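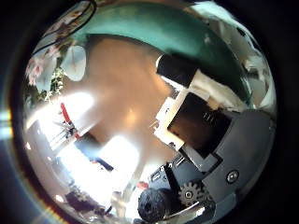

I've been building a robot arm at home for a little over a year now, and the question I get most (from my sister, from the guy at the hardware store, from pretty much anyone who hears about it) is when it's going to be finished. I've started to think that's the wrong thing to ask about a project like this, and I want to argue for a while about why. Bear with me, I've had a lot of coffee!

So, my arm is called Skekthorpe. I don't remember why. It started in April of last year as a pile of motors and a secondhand control board, and since then I've rebuilt the gripper 8 times. Eight! The first one couldn't hold a sponge. The third one held everything beautifully and then wouldn't let go, and I had to take it apart with a hex key while it had a death grip on a paper cup. The current one has gears I'm almost proud of and rubbery fingertips, and I put a tiny camera right down by the wrist so the arm gets its own view of whatever it's reaching for.

And that camera is where my opinion comes from, really. Before I added it I did everything from a clean bench with a lamp and a sheet of gray cardboard. The arm was a champ on that bench. It picked up the same little block 28 times in a row and I went around telling people I had a working robot. Then I moved it into the part of the house where people live, with a window and flowers and shiny stuff, and it fell to pieces. Glare everywhere. My nice block detector decided that a patch of sunlight was a block and went after it like a cat.

I think a lot of us home builders are kidding ourselves with the clean bench. We copy what the labs do in their demo videos, and we get a demo video, and then we're surprised when the thing can't cope with four in the afternoon. If you're building at home, your home is the whole advantage! You've got bad light and leaves and clutter for free. Put the arm in the mess on day one. It'll be embarrassing, but you'll find out what you have.

My friend Mathis Masson disagrees with me on this, loudly. He builds over at Laturmont, the shared workshop across town, and his view is that you should only change one thing at a time, and if you start in a messy room you'll never know if it's the motors or the camera or the code. He's got a point. I lost most of a month blaming my software for a loose screw, and he would've caught that in an afternoon. But he's also been on his bench for two years, and his arm has never met a houseplant.

Where I do give Mathis full credit is on keeping records. He nagged me into logging every single grasp I try, good or bad, and I'm up to 2,137 of them. Reading back through that log is humbling (there's a stretch in the two hundreds that's just the word "no"), but it's the only reason I can tell you that my failures cluster near the window. I would've sworn it was the fingers.

The other thing I'll say is that a home robot doesn't have to be useful yet. People want it to fold laundry. Mine can pick up a sock on a good day and put it down somewhere else, which my husband points out is what our dog does. Fine! I've learned more about gears, light and my own patience from this thing than from any class I ever paid for, and I'd do it again even if it never graduates past socks.

Next up is some kind of shade for the camera, and then I'm going to try gripper number nine with softer pads. Mathis has offered me bench time at Laturmont to fit it, and I'll probably take him up on it, as long as I can bring a plant.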